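The Last Phone in the Room

Moataz Saber talks about bedside telephones, round tables and the guest who wanted to dial nine

Posted 3/25/26

Moataz Saber has furnished bedrooms for a living for most of his adult life, and he would like it known that he did not set out to become the man people call about telephones. "I wanted to do lobbies," he says. "Lobbies get photographed. Then the hotel in Brinov asked me to sort out the rooms, and the rooms had phones in them, and that was that."

He now runs Denavon, a two-person outfit that fits out guest rooms for small hotels and rental apartments. The other person is Sanaa Erraji, who buys the furniture and disagrees with him about most of it. I met them both in a bedroom they have been working on, where there was one chair. Erraji took it.

The subject was supposed to be beds. We got to the nightstand in four minutes and stayed there.

"Look at it," Saber said, with the pride of a man showing off a boat. It's a round wooden thing with a little rim, tucked in beside the bed, and there's a black corded phone on it.

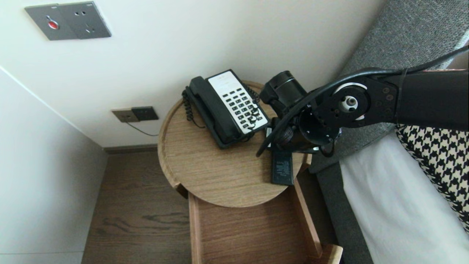 Why keep the phone?

I asked him the obvious question, and he sighed as if I'd asked it before.

"Everyone has a cell phone. Yes. I have heard this news," he said. "And at two in the morning the shower won't shut off, and your cell phone is at three percent, and you don't know the number for the desk. So you pick up the big stupid phone and a person answers."

Erraji was less romantic. Her view is that the phone stays because taking it out leaves a hole in the routine. "Guests don't use it for a week. Then one does, and it's the one who writes the review." At the Barrios, a 40-room place they finished in January, the owner had the phones pulled before opening and then asked for them back. Denavon kept the invoice for the second installation. Saber offered to read it to me.

They have also learned to dread cords. A coiled handset cord has opinions, Erraji says. It wants to knot, it wants to hang off the table, and it wants to lie across the buttons at the exact moment someone is looking for the nine. She used to have the cleaners tuck it behind the phone. She gave that up. "You tuck it, the guest moves it, you tuck it. I have other things to do before I die."

Cordless was tried once, at a guesthouse called the Comiton. The handsets went home in suitcases.

The round table argument

On the table itself the two of them have a long-running dispute, which they were happy to perform for me. Saber is for round. Erraji is for square, "like the rest of civilization."

His case begins with shins. People get up in the dark in a room they don't know, he says, and a square corner will find them. Her case is that a round top wastes space in a corner that is, by definition, not round. She once measured every nightstand in their storage unit to prove how much surface was lost. He has never asked to see the results and she has never stopped offering them.

They agree about the rim. A raised edge keeps a pen from rolling off, and pens, according to Saber, roll off everything else in a hotel. They agree about the light oak look too, or at least have run out of energy on the matter. Dark wood shows dust by lunchtime. White shows coffee. 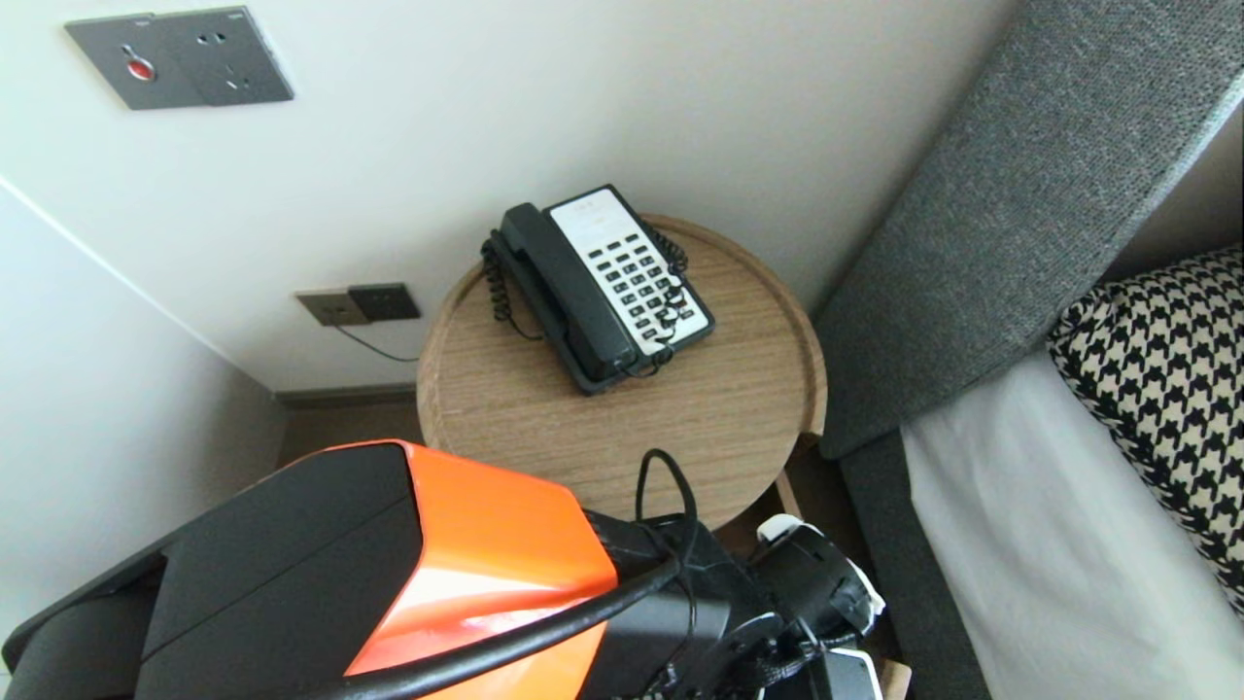 Outlets are where Saber stops joking, more or less. He has counted the complaints at one client's property: 613 over two years, and more than 40 of them from people who had to pull the bed out to charge something. So he spends a good part of every job talking to electricians about height. In the room where we met there's an outlet up on the wall with a red button beside it, and another set of plates lower down next to the table, with a thin black cable hanging out of it. He is fond of the high one. He is resigned to the low one. "There is always one cable," he said. "You can spend 1,068 dollars on a headboard and the eye goes straight to the cable."

The headboard, for the record, is gray fabric with a woven texture, and it's tall. Saber likes tall. People sit up in hotel beds far more than they do at home, he says, mainly to eat things they shouldn't.

I asked about the houndstooth pillow. There was a pause.

"That was Sanaa," he said.

"That was me," Erraji said. "The room was gray and white and wood. It was going to sleep before the guests did."

Down at floor level

Before I left I asked what they'd change if the money were better. Erraji said the curtains, in every room they have ever done. Saber said he wouldn't touch the floors. He has a horror of bedroom carpet that goes back to a job he won't name, and he'd take wood with a busy grain over anything plain. A busy grain forgives. You can drop a piece of toast on it and have a decent chance of never finding it again.

Erraji pointed out that this is a terrible quality in a floor. He said it depended on the toast.
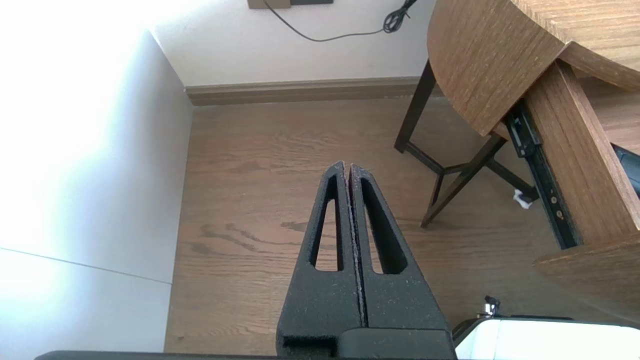
Brown hardwood with a wavy grain, and a tan baseboard along the back wall.

They are back in Brinov next month, doing the top floor this time. The phones have been ordered. The tables, as of our conversation, had not.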